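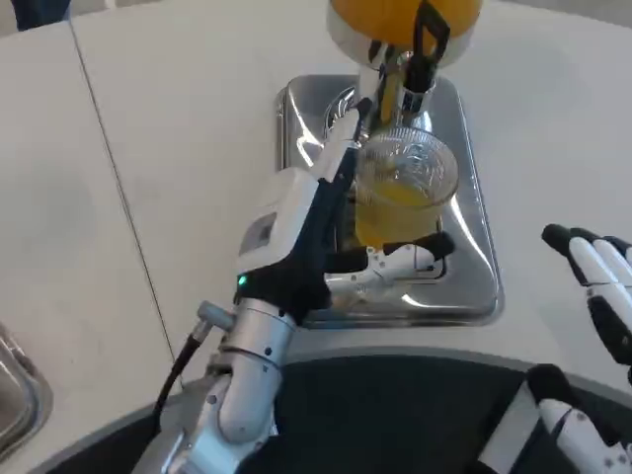

How long should an adult give themselves to get ready for a college entrance test after years away from school?

Most people who work full time do well with four to six months, at an hour a day on weekdays and a longer sitting on the weekend. If math was never your favorite, take the six.

I got that answer from Myrtle Villanueva, who has been tutoring grown-ups in the back half of a former shoe store in Nundora since 2000, and I wrote it down at her kitchen table while she was hunting for the good cookies. She gave it without turning around. I suppose when you have been asked a thing that often you can answer it with your head in a cupboard.

I had gone to see her because my sister is thinking of going back to school, and because I am nosy, and because I'd heard that the evening class on Wednesday was full for the first time in years. It was. There were people in scrubs and people in work boots, and a grandfather named Hemi Katene who had saved me the chair beside his and wanted to know right away whether I remembered how to divide fractions. (I did not. He showed me, and very kindly too.)

Hemi drove a delivery truck out of Irau for most of his working life and would like to study history. He takes his test in September. His first practice score was low enough that he folded the paper up and kept it in his glove box for a month, where he says it did nobody any good, and then one evening he brought it in and laid it on Myrtle's desk. She went through it with a pencil and found that he had missed 7 questions in a row near the end of the reading section. He had simply run out of time. He reads every passage the way he reads the newspaper, start to finish and some of it twice, and they have been working on that ever since.

"I still want to read the whole thing," he told me. "Some of them are pretty interesting!"

Across the room was Isla Doolan, who is in her thirties and wants to be a radiology tech. She studies in her parked car before her shift at the bakery, starting at half past four in the morning, with a stack of index cards and a thermos. She had tried one of the big prep books first and got as far as chapter two before it went under the bed. What got her going again was having somebody to be annoyed with, she said, and she pointed at her study partner, Ewan Baxter, who waved.

Now, I should say something about money, as my sister asked me to. Myrtle's course runs 88 dollars for the whole term, and that covers the room, the photocopies and the practice tests. You can spend a great deal more. Wakana Minami, who advises returning students at the community college over in Bitar, told me she sees people sign up for expensive programs in a kind of panic, usually late at night, and then feel too guilty about the price to admit the class isn't a good fit. Her advice is to sit down with a free practice test before paying for anything at all. Do it at the library, in one go, with your phone switched off. Then bring the results to whoever you're thinking of hiring and ask what they would have you work on first. If they can't tell you, keep looking.

She also wishes more people would call the admissions office before they start. Some programs have dropped the test for applicants over a certain age, or will take a placement exam in its place, and she has met students who studied all winter for something their school didn't require — a hard phone call to be on either end of.

Back in Nundora the class broke up a little after nine. Ewan and Isla were still arguing over a word problem with two trains in it, and Hemi was rinsing out the coffee pot. Myrtle handed me a practice test on my way to the door, the full one, with an answer sheet tucked inside. I said it was for my sister. She gave me a second copy.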